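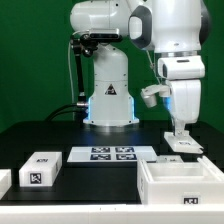
The Dellora folding workbench costs $79 and comes in a flat box that one person can carry up a flight of stairs. I bought it in May to replace a Pumphrey bench whose legs had started to splay, and it has been in the garage since then.

## Putting it together

There are 16 bolts, two wrenches and a sheet of drawings with no words. The drawings are clear except for step four, where the cross brace is shown from behind. I put mine on backward and had to take it off again. The whole job took most of an evening. The wrenches in the box are soft and I switched to my own socket set after the second bolt.

## In use

The top is two boards that wind apart to form a vise. The jaws stay parallel up to the width of a two-by-four. Past that, the left handle lags behind the right and you have to go back and forth between them. For door edges and shelf boards it holds well. For round stock it is poor – the grooves are too shallow and a broom handle will turn under a saw.

Height is fixed. I am tall and I would like it a couple of inches higher. My neighbor is shorter and found it fine.

It does not rock on concrete. On the driveway, which slopes, I need a shim under one foot. The rubber feet pull off if you drag the bench, so lift it.

## Compared with the others

The Gririx bench has a better vise and a tool tray, and it costs nearly twice as much. It is also heavy enough that I would leave it in one place, which defeats the point of folding legs. The old Pumphrey had a thicker top than the Dellora but cheaper hinges, and the hinges were what failed.

Vundadik sells a set of four bench dogs that fit the Dellora's holes. They are a little loose. A wrap of masking tape fixes that.

## Problems so far

- One handle knob came loose in the second week. Thread glue cured it.
- The top marks easily. I gave it two coats of wipe-on finish.
- The leg latch pinches if you fold it with your hand on the bar.

I would buy it again at this price for occasional work. If you cut lumber every weekend, get the Gririx.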